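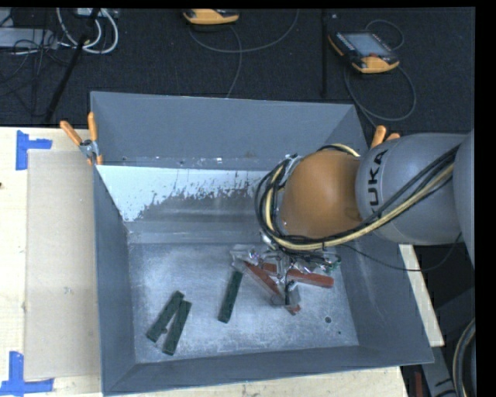 Stultum learns to let go

Readers of the spring issue will remember Stultum, the bin-picking policy from the Nameck group that learned to grasp by trying, failing and trying again. It was good at picking things up. Its weakness was knowing when a grasp had gone bad. Given a poor grip on a block, it would squeeze harder and carry on, a strategy familiar from most people's dealings with jar lids.

The new version, out in April, adds a second, much smaller network that watches the gripper on the way down and can call the whole thing off. It was trained on 2124 grasp attempts, all of them with plain rectangular blocks in a metal bin, and it gets to vote 3 times before the fingers close. Any vote against, and the arm backs up and picks a new angle.

Dropped blocks fell by 17 percent against the old policy. The price is time: a pick now takes 2 seconds longer, most of it spent on second thoughts. The group's write-up calls this "deliberation." The Fakhoury lab, which tested the code on its own arm, used a shorter word.

Blocks lying close together are still the hard case. The small network tends to see trouble everywhere, and in one long run it vetoed every angle on offer until the timer ran out. A fix that makes it a little less fussy with each refusal is being tried now.

Code and grasp logs are on the Femitz server, in the folder marked "final2." The folder marked "final" is older and should be left alone.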